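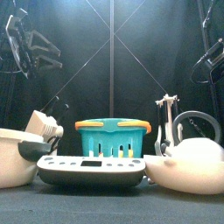

Basket test on the bench, both arms parked up high. Orange handles down.

Bundance two-arm bench kit, four months in

Short version: good kit, bad manual, buy the longer cables. Long version below, typed on my lunch break so forgive the spelling.

I share a workshop with a bunch of woodworkers and one person who fixes toasters. Got a corner by the back wall. Wanted two small arms that could pick up normal household junk and put it in a basket. Not welding, not chess. Picking stuff up. Looked at the Pirihi first, nice machine, but it ships as one arm and the second one costs the same again. Bundance sells the pair. Went with the pair.

What you get: 2 arms, 2 grippers, a controller box, power supplies, a bag of screws that is mostly the right screws. No table, no clamps, no backdrop. I already had a table. Dark cloth behind it was my own addition and it helped the camera software a lot, way fewer false grabs. If you skip everything else in this review, hang up some dark cloth.

Assembly. The manual says 2 hours. Took me 12, spread over evenings in July. Part of that was me putting a shoulder joint on backwards and not noticing until it tried to wave at the wall. Part of it was the manual, which shows the left arm only and then says "repeat for right." The right one is mirrored. You can't just repeat. There's a corrected drawing on their support page but you have to know to look for it.

Grippers. Two fingers each, jointed, angular looking things. Better than I expected at soft stuff and thin rims. Fine on basket handles IF the handles are standing up. Folded flat against the rim it's a coin toss, the finger slides over the top and closes on nothing. I ended up teaching it to nudge the handle up first with one finger and then grab. Works most days.

Big round things are the weak spot. Bowls, kettle shapes, anything smooth and wide. The fingers don't open far enough to go around so you have to go for a handle or an edge. Bundance sells wider fingers as an add on. Haven't bought them. Grumbling about it instead.

Rubber pads on the fingertips wore through by week six. Replaced with Fesgate grip tape, cut to size, stuck on with the glue it comes with. Holding up much better than the originals and a roll will last me years.

Cables. My main complaint. The one to the gripper is just barely long enough so at full reach it goes tight, and folded back in it hangs down in a big loop that wants to catch on whatever is tall on the table. Has pulled over a stand once already. I bought the long set, 22 bucks, and ran it along the arm with velcro. Should be in the box at this price.

Software. Runs, boring, does what it says. You move the arms by hand, it records, it plays back. Editing a recording is clumsy, no undo, so save copies. It lost its calibration after one update and I had to do the whole routine over. Since then I dont update in the middle of a project. Camera mount is extra. I made one out of scrap and it's fine.

Noise: low. The woodworkers have never complained, but then they own a planer.

Table. Get a heavy one. Mine was a Jorwood folding table to begin with and every fast move shook the whole thing, so the second pick was always off a little. Moved to a proper bench and most of my "software problems" went away the same evening. Was kind of embarassed about the emails I'd sent support by then. They were polite.

Good
Two arms for a sane price
Quiet
Support writes back
Recording by hand is easy, my kid got it in minutes

Bad
Manual
Gripper cable
Pads wear out fast
No undo

Would I buy it again, yes, with the long cables and the tape in the same order. If you only need one arm get the Pirihi, it's better finished. Next job for mine is sorting the toaster guy's spare parts, will update this if it goes OK.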